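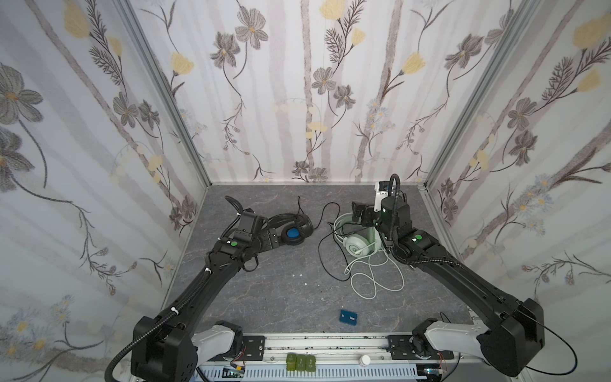 5.2 Planning for consumables and spares

The first budget for the Wendlow cells was drawn up by Hagedorn and Voß before any task had been run on them. It covered arms, grippers, wrist cameras, the table and the wall panels. Cabling went in as a single line, objects as another, both guessed. Both too low.

Objects with trailing leads turned out to cost the most in operator time. Over-ear headsets especially — the band opens, the cups swivel, the lead goes wherever it likes. We had planned a single set of objects per cell and ended up asking for two, so that one could be checked while the other was in use. Bowls and other rigid items needed no such allowance and were bought once.

The second cost we missed was the hose and cable dressing on the arms themselves. Ties, sleeving, short leads, connectors at the wrist. Cheap parts, but ordered seperately and from different suppliers, and the delivery charge was often more than the part. Pîrvu's log for the Lunen site lists 61 such orders, nearly all for a handful of items. Grouping these into one order a month (from November on) was the simplest change we made and would of been easy to plan from the start.
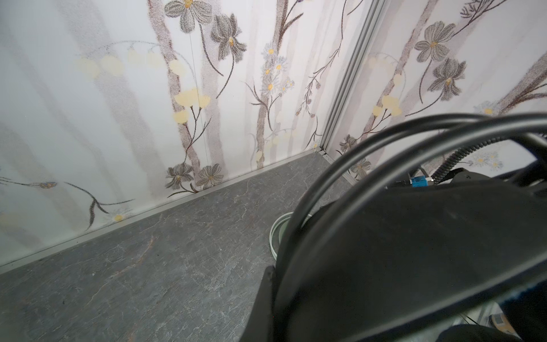 Wrist-mounted cameras should be budgeted with their cable runs included. A lead that clears the gripper in one pose may hang across the view in another, and the time spent rerouting it belongs in the set-up estimate. Ostermann now allows 6 hours per cell for this. The Trollstead quote allowed none.

Wall coverings: small item, but worth its own line. Patterned paper on removable panels was chosen so that backgrounds could be swapped between tasks. Budget for panels, paper, corner posts and trim together — we priced the paper alone first time, and had to go back for the metalwork.

Table 6 gives the revised split between fixed and recurring costs. Staff time is left out, as the sites record it differently. Figures for Pai are provisional and were supplied by Sugiyama on the Friday before submission; the spares column there is still blank.

Figure 6. Cell with two arms during headset handling; black and pale green headsets on the table, three numbered compartments on the front ledge.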